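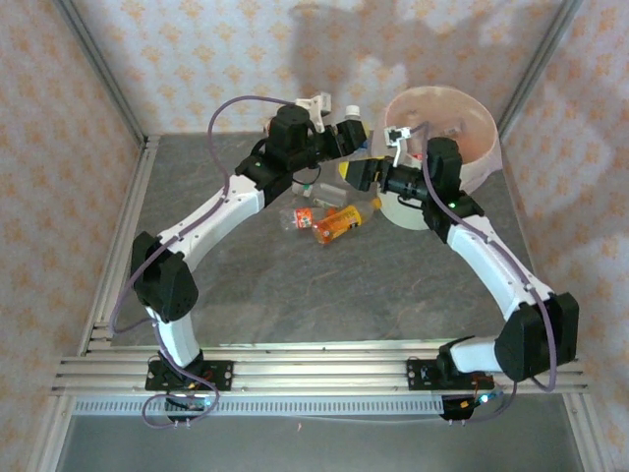
Two arms, one rail and a tabletop of bottles at Drekard.

3 comments | 8 shares

Drekard has found a use for its empties – they are now teaching material. The company is gathering examples of bottle handling for Stellska, a learning system meant to sort household clutter, and has 3232 recordings so far.

Each one is a person steering the arms through a task most of us learned as toddlers and then gave up on as teenagers. "It takes about two minutes if the bottle cooperates," said Haiyan Jin, who runs the sessions. "Crumpled ones have opinions."

Training starts in September. Until then, Austra Ramanauskas reviews every recording and throws out the bad ones – into a folder, neatly labeled.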